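Why do we need sleep?
26 September 2018
By Mitali Khan

Think about what you did last night. You probably brushed your teeth, climbed under the covers and then... nothing! Hours went by and you hardly noticed. But while you were lying there, your brain was having one of the busiest times of its whole day.

Sleep isn't like switching off a lamp. Your brain moves through different stages, over and over, all night long. First comes light sleep, when a creaky stair can still wake you. Next comes deep sleep, when your breathing slows down and it is really hard to wake you up. (If somebody has ever carried you in from the car and you didn't remember it in the morning, you were probably in deep sleep!)

After that comes my favourite — REM sleep. REM stands for "rapid eye movement", and it gets its name from the way your eyes dart about under your closed eyelids. Most of your best and strangest dreams happen now. Your arm and leg muscles go floppy, so when you dream about running from a giant goose you don't gallop straight out of bed.

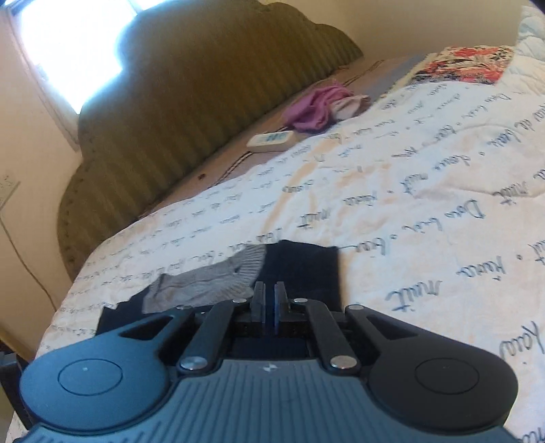
A white bed sheet covered in printed handwriting. Would you like words on your bed?

So what is all this sleeping for? Scientists are still working on that, but they know quite a lot already. In deep sleep your body lets out a chemical called growth hormone, and that helps you grow and mend. Your brain is also sorting through the day, keeping hold of things you learned, like a new spelling or how to do a cartwheel.

Children need more sleep than grown-ups. If you are between six and twelve, you need from nine to twelve hours a night. Babies need even more, and teenagers still need plenty.

Animals do it too! Horses can doze standing up, although they lie down for REM sleep. Dolphins rest one half of the brain at a time, so the other half can remember to come up for air. Isn't that clever?

Try keeping a sleep diary for a week. Write down when you went to bed, when you woke up and any dreams you can remember. Do it as soon as you wake, before they fade away!

More to read
Why do we yawn?
What makes your tummy rumble?
How do bats find their way in the dark?

Comments (2)

Diekmann class, Kandlow: We did the sleep diary! Lots of us dreamed about school dinners.

Mullum: my cat sleeps ALL day, does she have REM too??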